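Equipment notes: the budget, such as it is

The October planning round is here again, and with it the spreadsheet that Edith Alvarado sends out with a cheerful subject line. Our group has asked for two things. One is a second pair of arms from Skilex. The other is money for fingers, under a heading that Edith has asked us to rename.

The arms are the easy part. Everybody likes arms. Visitors ask about them, the quote arrives on nice paper, and Odair Frota has already measured the bench. Fingertips are a harder sell. We went through 10 sets last year, and the line for spares came to $3,760, most of it spent in a hurry at the rush rate. If we order from Fletau in one go this time, delivery is 6 weeks and the rush fee goes away. I have put this in bold in the request — twice.

Veikko Jääskeläinen would like it noted that the cheapest arm is the one you simulate. He has a point. Before we commit to a bench layout we are running the two-arm kitchen tasks in software, so that we find out about reach and elbow room while moving the cutting board still costs nothing.
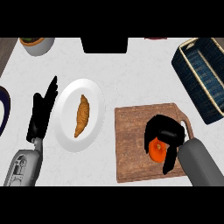

What simulation won't tell us is how fast real fingertips wear out, and so the spares line stays in whatever Veikko says. We have also asked for a service contract on the existing pair, having tried the other approach.

If your group wants to share the Fletau order, send part numbers to Anca Gavrilă before the end of the month. Please don't write "same as last time." She has looked, and last time was a mess.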